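**From:** Elīna Toom
**To:** Neltunard Motor Sport Club – members' list
**Date:** 2022-08-23
**Subject:** Re: [neltunard-members] Hillclimb engine classes for next season

Hi everyone,

Thanks to all who have written in on this one, on the list and off it. I've been meaning to sit down with a proper cup of tea and answer since the weekend, and then the diff came out of the Escort and you know how that goes. Quoting the message that started it so we're all working from the same words:

> I'd like us to look again at the 1600 split before the supp regs for the Kurnton climb are written. At the moment a standard hatch on road tyres runs in the same class as a stripped car on slicks, and the poor bloke in the hatch is beaten before he's out of the driveway. Could we split by tyre first and capacity second? I know it makes more classes and more trophies. I also think it would bring back some of the people who came once and never returned.
>
> – Urbonaitė, car 30

I've come around to this more than I thought I would. When I started, we had one class for anything under two litres, you ran what you brought, and if you came last you came last and had a lovely day doing it (I came last quite a lot!). But road cars have changed, tyres have changed even more, and the gap between a sticky semi-slick and an ordinary touring tyre on that second-gear hairpin at Kurnton is enormous. I went back through my own notebook, and I found 7 seconds between two runs in the very same car, same driver, same morning temperature, with the wheels swapped over. There is no amount of bravery that gets 7 seconds back on a hill that short.

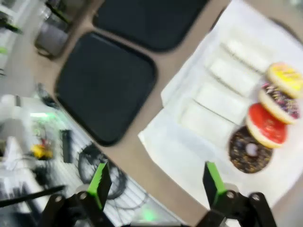 So, tyres first. My worry is the bit in the middle. We all know the tread wear number on a sidewall is the manufacturer's own idea, and there are tyres sold as road tyres that are nothing of the kind once they've got some heat into them. If we draw the line at a number, someone will turn up with a tyre one point on the right side of it and we'll be arguing in the scrutineering bay at half past seven in the morning while the rest of the field wants its coffee. The people at Sirkier went through this a few years back and settled on a printed list of permitted tyres, published in March and frozen until the season's over. If it's on the list you're in the road class, if it isn't you're in the other one. I rather like that. It's dull and it's clear, and the scrutineers can do it with a torch and a clipboard.

On capacity, I'd leave the 1600 and two-litre breaks where they are and keep the 1.7 multiplier for turbos. I know a couple of you would like that looked at as well (hello to the Subaru contingent) but I'd much prefer we change one thing, run it for a season and see what the results sheets say.

Somebody asked me privately how many classes we'd end up with. On my count we'd have 11, counting historics and the open-wheelers, which is more than we have now but still fits on one page of results if we're sensible with the font. Entry cap at Kurnton is 121 cars, so even if it's spread unevenly there should be a decent handful in most of them. Where a class gets fewer than three starters we'd fold it into the next one up, same as always.

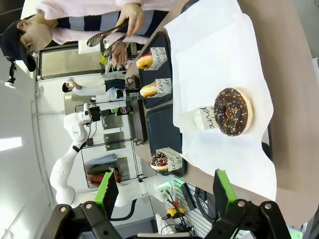
The other thing buried in the thread was run order, and I do want to pick it up before it gets lost. At the last climb the road cars went out first, on a cold, dusty surface, and swept the line clean for everybody else. I've heard the argument that it doesn't matter when you're only racing your own class, and that's true enough for trophies, but a newcomer on their first ever run up that hill deserves a bit of grip going into the off-camber left above the quarry. Could we reverse the order for the second day? The start line crew tell me it's no bother to them as long as they get the sheet the night before, and the recovery ute doesn't mind either way.

I also had a kind note asking whether the passenger rides would be back over the lunch break. I'd love that, but our permit didn't cover them last time and I haven't seen the new one yet. Helmets are in decent supply if it does come through. Please don't promise your nieces and nephews just yet.

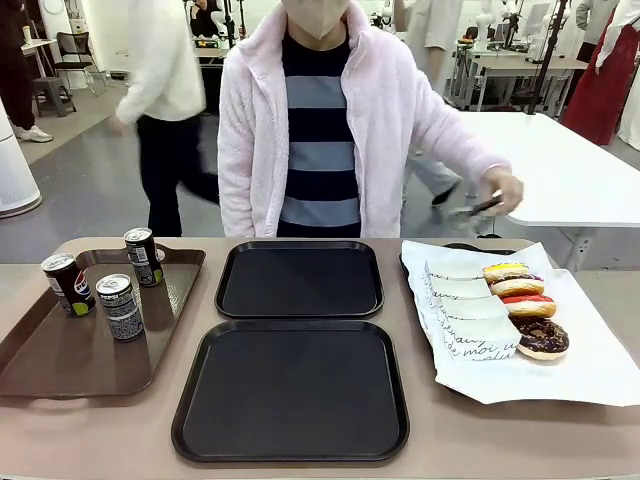
*Trays and cans on the long table.*

If you've a view on the tyre list in particular, please reply on the list so the others can see it – I'm terrible at forwarding things and I've already lost one very thoughtful email from someone with a Datsun. If that was you, I'm sorry, would you send it again? And if anyone has an old copy of the Sirkier list in a drawer or on a hard drive, a scan would save me starting from a blank page.

Right, back out to the garage. The Escort's diff is still in a tub on the bench and I'd like the car back on its wheels before the frost.

Warmly,
Elīna
(white Mk2, usually parked nearest the gate)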